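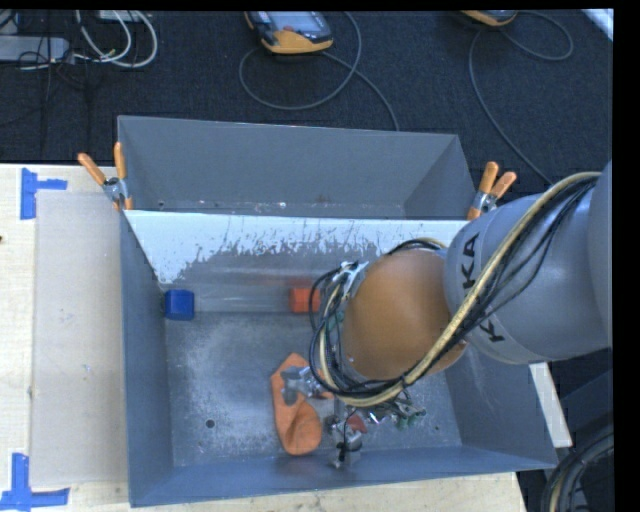
Figure 1. Bin station used in the student project. The front compartment holds two blocks and one deformable fabric item. The bin is held by spring clamps at both sides, and blue tape marks positions on the table to its left.

3. Experimental Setup

3.1 Workcell

The project course ran from September through the spring term, and all trials reported in this section were collected by student teams on one shared station. A single arm is mounted beside a wooden table and reaches into an open sheet-metal bin from the right (Figure 1). The bin is split crosswise by a sloping divider. Only the front compartment was used as a pick area in the main trials; the rear compartment served as the drop target in the transfer task of Section 3.4.

Early sessions showed that contact between the fingers and the bin wall could shift the bin enough to invalidate the calibration. Teams therefore clamp the bin before the first trial and do not release it until the session ends. If the bin has to be moved, its position is restored from the tape marks and the calibration routine is run again. The residual error after this procedure was not modeled separately and is included in the grasp error reported in Section 4.

3.2 Objects

The basic object set consists of rigid blocks and one fabric item. The blocks have flat parallel faces and can be grasped from above in most poses. The exceptions are poses in which a block rests against the divider or a side wall, where one finger has no clearance. We label these poses "wall contact" and report them as a separate class.

The fabric item has no fixed shape and no preferred grasp axis. Its outline changes between trials even when it is dropped from the same height. For this reason the pose estimator of Agudelo, which fits a rigid template, was disabled for fabric, and the teams used the depth-based proposal module in Roltier instead.

3.3 Data Collection

Each trial starts with the arm at a fixed home pose. An operator places the objects, records the starting layout, and starts the planner. A trial ends when the target has been released over the drop zone, when the planner returns no valid grasp, or when the operator stops the arm. Stopped trials stay in the log with a cause code — they were not rerun.

The teams logged 1,714 trials in total. Of these, 1,316 were kept for analysis. The remainder were excluded under the rules listed in Appendix B, mainly missing depth data and incomplete cause codes. Kavinda Thambiah and Marisol Apaza applied the exclusion rules independently, and disagreements were settled by replaying the joint log.

3.4 Transfer Task

In the transfer task, the arm lifts an object from the front compartment, clears the divider, and releases it in the rear compartment. Each team ran 100 transfer trials. The planner treats the divider as a vertical wall at its highest point, a conservative choice that lengthens the path but removes the need to model the slope. Hose and cable slack at the wrist was handled by limiting wrist rotation in the Bivia configuration file. The limit rejects a number of otherwise valid grasps near the right wall, and its effect is examined in Section 4.2.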